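Wire basket leaving marks on a wood table
Home & Garden > Furniture Care

Alper Keskin
I keep cleaning supplies in a black wire basket on a pale wood table. The corner posts sit directly on the top and after a few months there are small dark dots where they stand. Finish is matte, maker unknown. Is it scratching or staining, and how do I stop it? I also leave a sponge on the same table if that matters.

Barış Tatlı
Put felt under it.

Erhan Avcı
Felt is fine for a dry basket. With a sponge nearby it holds water against the finish, so use clear silicone or rubber-free vinyl bumpers instead. Black rubber can discolor a pale finish on its own.

To tell the two apart, run a fingernail across a dot. If it catches, the post has cut the finish. If it doesn't, wipe with a damp cloth and a drop of dish soap, dry, and look again. Paint transfer usually comes off. A gray or black spot that stays is more likely iron reacting with the wood, and soap won't move it. 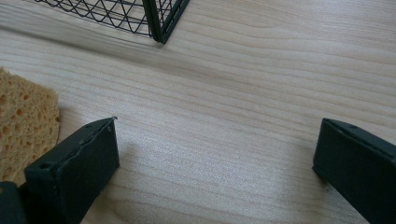

Check the bottom of each post before you stick anything on. Wire baskets are often welded first and coated after, and the coating is thinnest at the foot. Sand any burr with 220 grit, touch up with enamel, and leave it 2 days before it goes back on the table.

Sponges with a lot of pores hold a lot of water. Keep yours in a dish, or on edge so it drains. Flat on the wood is the worst position for it.

For iron stains, oxalic acid works on bare wood only. On a finished top you would have to strip the area first, and I would not do that for dots this size.

Alper Keskin
Nail doesn't catch. Soap took off all but one. Ordered the vinyl bumpers, 7 mm.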